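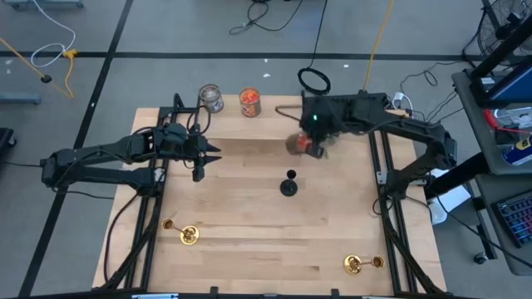 Tevuvby concept art book - worth it??

yolandi_r
Saw the Tevuvby art book is back in print, 388 pages. Anyone got it? Mostly after the harbour city paintings, the early ones before they changed the whole look. Don't want another book thats all costume photos.

fondport_fan
Got mine in June. Harbour stuff is chapter two, lovely. Big spreads, hardly any text over them. Second half is weaker, lots of screen grabs from the finished film.

S_Gautam
Weaker is kind. Last hundred pages are padding. Buy it second hand.

fondport_fan
Disagree. The creature sketches are in there, right near the back. The marsh birds alone!!

S_Gautam
Six pages of birds. Fine birds. Still padding round them.

hanne.s
Does it credit Ravindra Tyagi properly this time? First printing had his gate paintings down as "studio". Used to drive me mad, he did the whole gate sequence in gouache before anyone had a script.

fondport_fan
Yes, named under each one. Short interview too. He says the director sent him one line, "a city that has forgotten the sea", and he painted for a month off that.

yolandi_r
ok that's sold me tbh. What are people paying?

oldmaurya
Ornance did 3000 of the new printing I think, so no rush. First printing was 2000 and those go for silly money now. Paper's better in the old one mind. Heavier, less shine.

S_Gautam
Old one has the gate spread printed too dark though. You lose the boats completley.

oldmaurya
Mine's fine? Boats perfectly clear. Maybe your lamp.

S_Gautam
Its not my lamp.

hanne.s
Mine's dark as well, sorry maurya. Left side more than right.

yolandi_r
So new one for the gates, old one for the paper. Noted. Found a new copy for 30 quid plus post, corner bumped. Going for it.

fondport_fan
Good price. Check the fold-out map is still in, goes in a pocket inside the back cover. Mine had come unstuck.

yolandi_r
Will do, have messaged the seller. Also is the Maurya book any good, same artist?

oldmaurya
Different artist, Sarla Pant. Much looser, all ink. Start a new thread, I've got opinions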